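Wiping, Session Two

The contract with Biltton called for 400 wiping episodes on white furniture, delivered with a label for each. By 21/03/2025 the Herimstead room had produced 200. Austra Sakalauskas, who kept the log, entered the shortfall in column F and did not comment on it.

An episode was defined as follows. The table is soiled. The operator takes the arm from rest, applies the cloth, wipes, lifts and returns. The reviewer marks the episode A, B or void. Void episodes are kept on the Trimano server but are not paid.

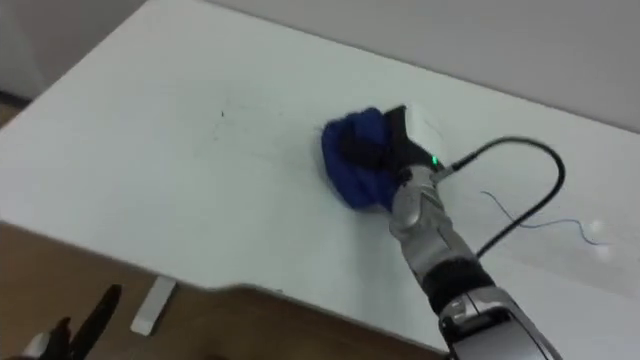 Wilfredo Macaraeg operated. He had come from the warehouse programme, where a grasp either held or did not, and he disliked tasks that ended in a matter of degree. He asked what clean meant. Austra read him the definition: no soiling visible to the reviewer at normal viewing distance. He asked who the reviewer was. It was Riku Fukuda, who worked from another building and wore strong glasses.

By noon seven episodes had come back void. Riku's note said "residue" against each one. Wilfredo asked for the note to be withdrawn, and Riku sent it again in capitals.

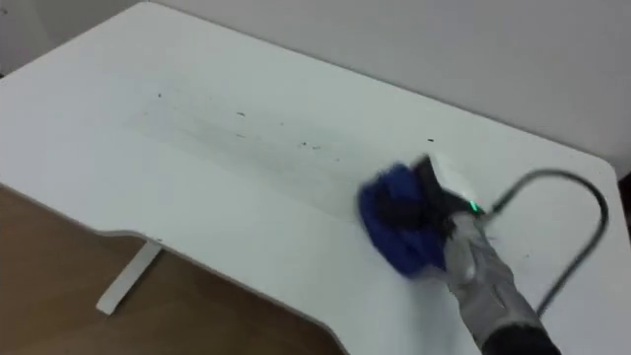

The soiling procedure had been written in August by Chiyo Mizuno, who had since left. It ran to one page and specified dark marks, applied by hand, with no pattern repeated. It said nothing about where the marks should go once wiped. Austra looked at the grey streak across the middle of the desk, and at the dark specks scattered through it, and could not find a column for them. The procedure had a field for soiling before and a field for soiling after. It had no field for soiling moved.

She rang Perrine Bailly, who owned the specification.

"Is it less dirty?" said Perrine.

"It's dirty over a larger area."

"Then the model will learn that."

"Do we want it to?"

There was typing at the other end. Perrine said that Peng, the previous model, had been trained only on episodes marked A. Given a surface that did not come clean in three strokes, it had stopped and held the cloth still until someone cut the power. She wanted the second attempts. She wanted the third attempts as well, if Wilfredo could stand it. 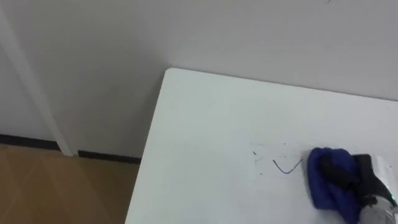
Text: Austra Sakalauskas
Session log, Herimstead, afternoon

Specification amended by telephone, P. Bailly. Void category suspended. Operator to continue wiping until he would stop at home. Operator states he would have stopped at home some time ago. Recorded.

New field added: "operator satisfied, yes/no". Reviewer objects that this is not observable. Objection forwarded.

Pressure on the cloth increased at operator's discretion. Stroke length likewise. Operator asks whether he may go back over a place he has already done. Permitted. Operator asks whether he may go back over it for no reason. Referred to P. Bailly, who says yes, and to note when.

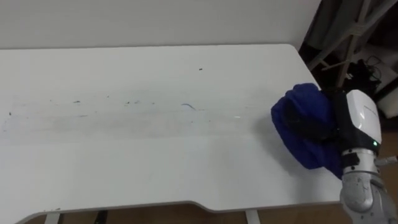
Riku's marks for the afternoon arrived before the lights went off. He had used none of the old letters. Against each episode he had written a short phrase, and Austra copied them across without correction: "better", "worse on the left", "he has missed one", "he knows he has missed one".

She asked him how he could tell the last two apart. He replied that the arm slowed down.

Wilfredo read this over her shoulder and asked for the field to be removed. Austra said it would have to go through Perrine. He put the controller back on its hook, took it off again, and asked how many were left.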